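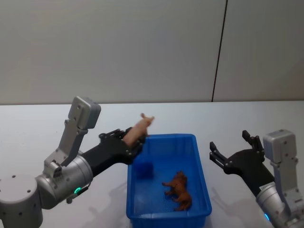
Prirker Backup Drives: Frequently Asked Questions

Last updated Tue 25 May

Which drives does this page cover?

The Prirker Alen and the Prirker Dewulf. Both are external drives that plug in by USB-C. The Alen is a solid-state drive and the Dewulf is a larger desktop unit with a spinning disk and its own power supply. Older models are covered in the archive section.

Why does my computer show less space than the box says?

Drive makers count a gigabyte as one thousand million bytes. Windows counts in a slightly bigger unit but uses the same name for it, so the number comes out lower. A small part of the drive is also used by the file system. Nothing is missing.

What format does the drive come in?

exFAT, so it can be read on Windows and Mac without any changes. If you only use a Mac and want to use Time Machine, let Time Machine erase and set up the drive for you. Copy anything you want to keep off it first.

How fast should the Alen be?

In our own tests it copies one large video file at 710 MB per second. Thousands of small files will take a good deal longer, and so will anything sent through an old hub or a charging cable. Use the cable that came in the box. If you have lost it, the spare is part number 119 in the shop.

My Dewulf goes quiet after a while. Is it broken?

No. It stops spinning after 30 minutes without use and takes a few seconds to wake up. You can change this or turn it off in the Prirker settings app, under Power.
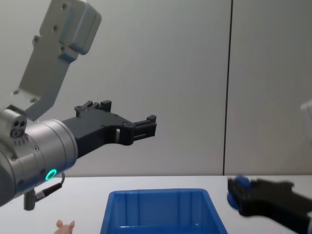
If the drive clicks over and over and does not appear on your computer, unplug it and contact us. Do not keep trying to start it.

Can I set a password?

Yes, on both models. Open the settings app, choose Lock and follow the steps. Write the recovery key down on paper and keep it somewhere other than the drive. We do not hold a copy -- if you lose both the password and the key, the files cannot be recovered by us or by anyone else.

Do I need to eject the drive before unplugging it?

Yes, every time. If the computer says the drive is in use, close any open files and try again, or shut the computer down.

Is there a firmware update for the Alen?

Version 384 fixes a fault where the drive dropped out when a laptop went to sleep. The next update is due in June. Back up your files before installing either one.

Where do I send a drive for repair?

Fill in the returns form first and wait for your returns number. Drives go to our Puditdale workshop. We replace faulty drives under warranty but we do not offer data recovery, and drives sent back are wiped -- please copy off what you can before posting.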